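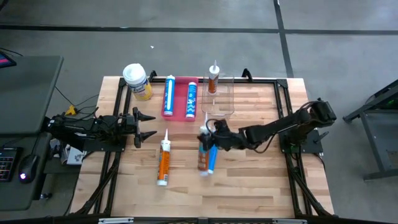 Which fingers for picking up sealant cartridges lying flat?

Posted by brorov_bench, 12th June
3 comments - 22 shares

We have two black arms facing each other across a butcher-block table, each on its own side rails, and we are comparing fingers for sorting sealant cartridges into two shallow bins, one red and one clear. The left arm has the pointed two-finger gripper now. The cartridges lie flat on bare wood with the nozzle pointing to the far side.

A single cartridge on its own is fine. Two lying side by side is where we lose time. Over 70 tries on pairs, the arm got a clean pick 37 times. The rest were mostly a finger coming down on top of the neighbor, or the cartridge rolling away when the fingers closed. We run the grip at 25 percent force.

I have a quote from Clitavis for wide padded fingers and another from Drernomby for a small suction head. Budget covers one. Which would you try first? Same controller either way.

elkhatib_user
Padded fingers. I would skip suction on these. The labels are printed film on a curved tube and the cup has to land right on the top line of the curve or it leaks. We tried it on caulk tubes at El Khatib last July and went back to fingers in a week.

Before you buy anything, check the angle of the wrist. If two tubes are touching and one leans a little, fingers set square to the table will catch the other one. Turn the wrist to match the tube you want, then come down. Also grip closer to the base. The nozzle end is light and the tube swings if you hold it too far up.

gantry_nights
suction is fine if you get the bellows type cup. worked for me on bottles

tapeandtorque
Agree with the first reply on the wrist angle, but wide fingers will make your pairs worse. You need something thin to get between two tubes. I would keep the pointed ones and glue on a strip of thin rubber, then try dragging one tube away from the other before closing. It adds almost 22 seconds if your approach is slow, less if you tune it.

One more thing - test the bins separately. With a clear tray, our depth camera read the table through the bottom and the arm let go too low. We ended up entering the tray height by hand. The red one never gave us trouble.

Contact us | Copyright Brorov Community Help | Back to top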